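Home | Syllabus | Notes | Readings | Contact

Unit 11: Alcohol withdrawal and the first 30 days

Withdrawal usually begins within a day of the last drink. Early signs are tremor, sweating and poor sleep. Seizures and confusion are medical emergencies -- the patient goes to a hospital, with no wait for a clinic slot.
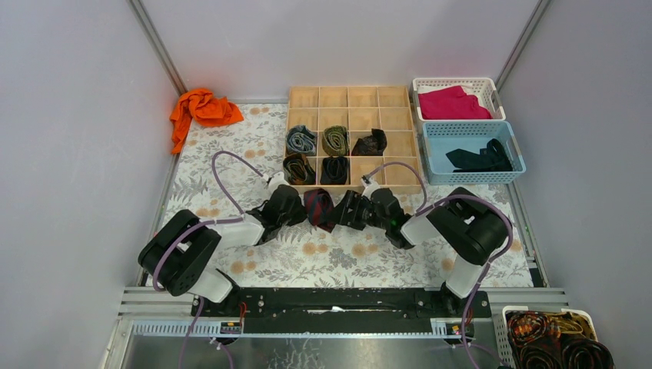
Fig. 17. Two arms and a rolled tie on a floral cloth.

Detox treats the body only. Counseling should start before discharge, and the handover must name the outpatient site. In the Harnham model, the first visit takes place within a week.

Read the Flultport case notes before the next unit. Written answers are due 1st October.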